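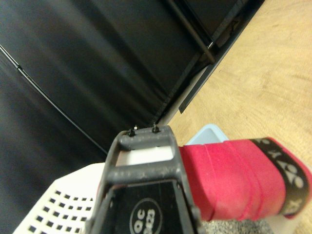

Figure 4. Oval label on a black plate, printed "QC" above "2423."

4.2 What the kitchen diaries can and cannot show

The claim that keeping a diary makes people waste less food rests mostly on the Huststead survey, in which 1,765 households wrote down what they threw away. Solberg and Van Rooij read the falling totals as a change in habits. We are not convinced. Totals in a diary also fall when people get tired of writing, and the Huststead forms had no way to tell a day with no waste from a day with no entry. A blank line was scored as zero in both cases.

The follow-up in Weldu was meant to settle this. Vandenberghe weighed the bins of 260 households that had also filled in the form, which is a real improvement. His comparison, however, leaves out anything poured down the sink, fed to animals or composted, and the written instructions changed between the first and second rounds. Coffee grounds were food in one and "other" in the next. How much of the reported drop comes from that change alone is not stated, and the tables do not let a reader work it out.
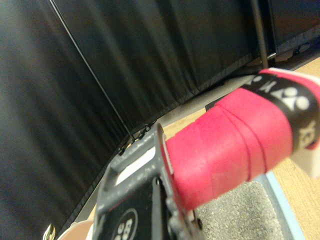

Does a lower diary total mean that less food was thrown away?
A lower total shows only that less was written down, and without weighed bins from the same days the two cannot be told apart.

Michiels (personal communication) objects that tired diarists would drop small items first, leaving the heavy ones in place. This may be so, but the Lerkik sample he relies on had 50 households, nearly all of them recruited through one cooking class. People who sign up for a cooking class are a poor guide to everyone else. Verhoeven found gaps of up to 2 days between throwing something out and recording it, and after such a delay we doubt that

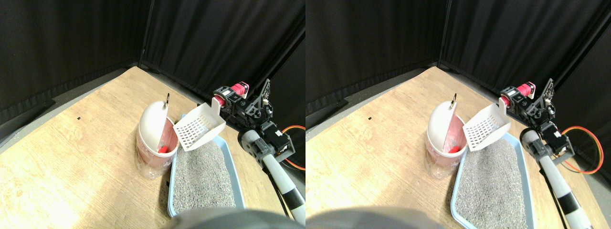
anyone remembers half an onion, or a pot of rice either. The entries in that sample are also suspiciously round. Weights ending in zero dominate every page we were shown, including those from homes that had been given a scale.

We therefore treat the diary totals as a record of reporting and use them nowhere in the estimates of Section 5. The weighed bins from Weldu are kept, first round only.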